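Town Notes > Community > Swap & Share

Covered tables fill up fast as Brister swap room opens for October

By Audrey-Anne Sawatzky
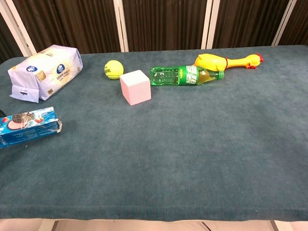

BRISTER — Doors at the old Premby building opened at 4 p.m. and the line was already down the steps. First swap of the season. Bring something, take something, no money changes hands.

The room is on the ground floor, left past the coat hooks. Same rules as last spring with a few changes, more on those below. Regulars will notice the tables first. They've been covered, finally, after years of bare tops and stuff rolling onto the floor. The new covers are a blue-green, soft, a little mottled already. One front edge has started to curl. Organizers say they'll get to it.

Small things go on the covered tables. Household paper, toys, balls, blocks, sealed drinks and pantry items. Anything bigger than a microwave goes along the back wall or stays in your car until someone waves you in.

Early drop-offs were the usual mixed bag. A big soft pack of tissues or paper towels in pale plastic, blue round logos on it, Chinese text, gold trim. A tennis ball, yellow-green. A pale pink block, cube shaped. A bottle of soda with a green label and green cap, set down on its side so it wouldn't tip.

Paper goods are wanted. They were the first thing to run out at every swap last season and the request sheet by the door had them at the top again before 5. Tissues, towels, toilet rolls, napkins. Closed packs only please. A crinkled corner is fine, an open pack is not.

Drinks are new. Until now the swap took no food or drink at all. Starting this month it takes sealed bottles and cans, in date, label still on. A label in another language is OK as long as the date can be read. Homemade anything is still a no. Glass jars also no, after what happened in the spring with the pickles.

"We kept turning people away at the door with perfectly good soda," said Lorna Tisch, who ran the sign-in desk for the first hour. "They'd walk it back to the car and look mad about it. So we changed the rule."

Balls have been moved too. They used to go in a bin under the window and the bin was always empty in ten minutes and then there was an argument. Now they sit out on the tables with everything else, one per family until the last half hour. Tennis balls especially. Dog owners, you know who you are.

Blocks and loose toy pieces can come in singly. Bagged sets are better, and if you have the bag, tape it. Soft toys need to be washed before they come in and the desk will ask.

The town put 2000 dollars toward the room this year, up a bit from last. It went to the table covers, heat, and a new lock on the side door. The rest of the fixing up was donated, including shelves from Dreronari, the hardware place on Canal Street, which also lent two hand trucks. The hand trucks need to go back so please don't leave them in the parking lot.

Attendance last season was 1326 sign-ins, counted from the paper sheets. That's sign-ins and not people, plenty of names are in there over and over. The desk is sticking with paper. A tablet was tried for one evening and the line went out to the sidewalk.

How it works, for anyone new. Come in the front, sign the sheet, put your items down yourself. Leave a little space between your things and the next person's so people can see what's there and nobody has to dig. Then take a lap and pick what you want. Limit is 2 bags out per household, any size bag a person can carry alone.

Don't hold items for friends. Don't put your coat on the tables. It gets taken. This has happened.

Strollers are fine in the main room but not in the hallway, which has to stay clear. Parking is behind the building and on the street after 4. The lot behind La Fontanella Bakery is not swap parking and the owner has asked us to say so agian.

Leftovers get sorted at closing. Sealed food and drink goes to the pantry shelf at the library, where anyone can take from it during open hours. Paper goods stay in the room for next time. Toys get one more try and after that they're passed along to whoever will have them. Broken stuff goes home with the person who brought it, if we can figure out who that was.

Help is needed with closing more than opening. It's an hour of wiping, folding and carrying. The covers can't be wiped so they get brushed, there's a brush on a hook by the sink. Spills on them should be reported right away, don't rub it. If you can stay late put a check next to your name on the sheet.

A few things people asked for that hadn't come in yet at press time: lunch boxes, rain boots in kids sizes, a working desk lamp, jigsaw puzzles with all the peices. One person wants a cribbage board. Somebody else wrote "more tennis balls" and underlined it.

Next swap is two weeks out, same room, same hours. Doors at 4, last drop-off at 6:30, lights out at 7:30. If the front steps are icy by then use the side door, it'll be propped.

Questions can go to the desk during swap hours. The phone number printed on the flyer is the old one. New flyers are coming.

Filed under: Swap & Share, Premby building, Free stuff

Recent items
Canal Street paving pushed back again
Library pantry shelf: what moves and what sits
Lost and found from the summer fair, last call
Brister rec hall gets its heat back
Letters: about that stop sign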